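Label the part, not the drawer

Most small workshops that repair or build electromechanical equipment put their labelling effort in the wrong place. They label the drawer, the bin, the shelf and sometimes the aisle, and leave the component itself bare. The arrangement works while every component is in its drawer. It stops working as soon as anything is put on a bench, and the bench is where components are handled, tested, mixed up and damaged.

I have worked on stock control for repair shops for 11 years, most recently at Stornbridge, and my view has hardened over that time. Identification belongs on the part. Location labels are useful, but they come second.
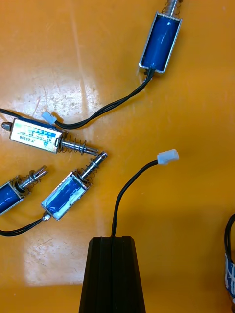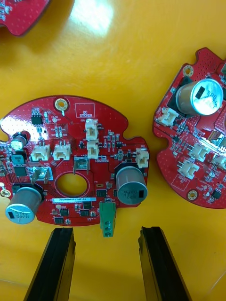
Solenoids and populated circuit boards, both on an orange or yellow-orange tabletop.

Take the small push-pull solenoid first, as it is the worst offender in any mixed stock. The body is a folded metal frame, the coil is wrapped in tape, and the plunger has a return spring. Two solenoids of the same frame size may be wound for different voltages, and from the outside the difference is often invisible. One supplier prints a paper label with the type number and the rating. Another supplies the same mechanical outline in plain tape. A third prints directly on the tape in an ink that comes away with the first wipe of solvent. Once a labelled unit and a plain unit have shared a tray, the label on the first tells you nothing about the second.

The usual answer is that you can measure the coil. You can, and for a single unit it takes very little time. Resistance gives a fair indication of the intended supply, provided you already know the rated power, and the rated power is one of the things printed on the missing label. Resistance says nothing about duty cycle. A coil rated for intermittent use and held on continuously will overheat, and it will usually do so inside a finished assembly with the cover screwed down. Stroke and holding force can be measured too, with a jig, if somebody has made one. By then the workshop is repeating the maker's type test on a part that costs less than the technician's tea.

Circuit boards present the opposite case and are better served than their owners realise. A board can carry a great deal of information in its silkscreen at no extra cost per unit. Connector names, polarity marks, revision letters and outlines reserved for stickers all cost the same to print as a blank area. Many designers do reserve a rectangle for a label, often with a word in it saying so, and my complaint concerns what happens to that rectangle afterwards. In the last stock audit I ran, we examined 2,577 items, and on the boards the sticker area was used for almost anything except the fact that mattered at the bench, namely which firmware or configuration the board had last received.

There is a good argument for leaving the rectangle empty until the board has been programmed, and no good argument for leaving it empty afterwards. The date of test, the configuration and the initials of the tester will all fit in a small space if written with a fine pen. A printed code that needs a scanner and a working database is acceptable as an addition. On its own it is a poor choice, as the person holding the board may have neither to hand.

Connectors deserve separate treatment. The white plastic wire-to-board connector is made in families that differ by fractions of a millimetre in pitch and look identical at arm's length. A plug from one family will often enter the socket of another far enough to feel right. It may even make contact. It will not stay in contact under vibration, and the fault that follows is intermittent, the most expensive kind to find. I would like every lead in a workshop to carry a marker at each end, giving the connector family and the function. Black wire in pairs, with no stripe and no sleeve, should be accepted from a supplier only when polarity does not matter. A plain solenoid coil is one such case. A coil with a diode fitted across it at the plug is not, and the two leads may look much the same.

Remedios Villanueva, who ran goods-in at our Omside site, disagreed with me on most of this and set out her objections in writing. Her first was labour. Marking a part individually takes longer than marking a bag of 100, and the time falls on goods-in while the benefit falls on the bench. That is correct, and it is an accounting problem. If goods-in is measured on items booked per hour and the bench on repairs completed, goods-in will always be right to leave the part bare. The remedy is to charge the marking time to the repair budget. We did so in July, and the objection was withdrawn.

Her second objection was that adhesive labels fail. They dry out, slide on warm coils, shed fibres into mechanisms and leave residue. I accept all of it for paper labels on anything that moves or heats. A plunger should never carry a label. The frame of a solenoid can, on the face away from the coil, and a heat-shrink sleeve on the lead is better still. For boards the correct material is a polyimide label, which tolerates soldering temperatures, and it must stay clear of mounting holes. A label caught under a screw head will prevent a plated hole from making its earth connection, and I have seen a full day lost to that.

Her third objection was the strongest. A wrong label is worse than no label. A bare part at least invites a measurement, whereas a confident label discourages one. My answer is that a label should record only what the person applying it knows. If the type number has been read from the maker's packaging, write the type number. If the resistance has been measured, write the resistance and mark it as measured. Do not write the voltage that you have worked out from the resistance. Our older Silon label template had a single field for rating, and people filled it with whichever figure they had. We replaced it with 2 fields, one for the maker's figure and one for the measured figure, and it is permitted to leave either blank.

Tuva Isaksson took a different line when she reorganised the Wikström spares room. She held that the bench itself should be divided into marked areas for untested, passed and failed, so that position would carry the status and no further marking would be needed. It is a tidy system and I used it for some months. Its weakness is that it relies on parts staying still. Solenoids with long leads do not stay still. Pull one out of a group and its lead brings another with it, and a failed unit that has been dragged a hand's width to the left has become a passed unit. Boards are heavier and lie flat, so the scheme suits them better, up to the point at which someone needs the space and slides the lot to one side.

I would keep the marked areas all the same. They cost a roll of tape. They should be treated as a convenience for the person working there that afternoon and cleared at the end of the day, with status transferred to the parts before anything leaves the bench.

The bench surface has some bearing on this as well. A coloured top in a single plain shade makes small hardware easier to find than the speckled grey laminate sold as standard for workshops, on which a dropped spring can vanish for a week. Gloss is a mistake, however. A glossy top reflects the overhead lamps, and fine print read against glare is read badly. If I were specifying benches again I would ask for a strong plain colour in a matt finish, and I would move the lamps to the sides.

None of this requires equipment that a small workshop lacks. A fine pen, a sleeve printer and two kinds of label stock will cover nearly everything. Start with the parts that look most alike and cost the most time when confused — in our case coils, then leads, then configured boards. Fasteners can stay in their drawers with a label on the front. A screw in the wrong place can be identified with a gauge in a few seconds, and the expense of marking it could never be recovered.

The drawer labels should be kept up to date too. They tell you where a part ought to go back to, provided you know which part you are holding.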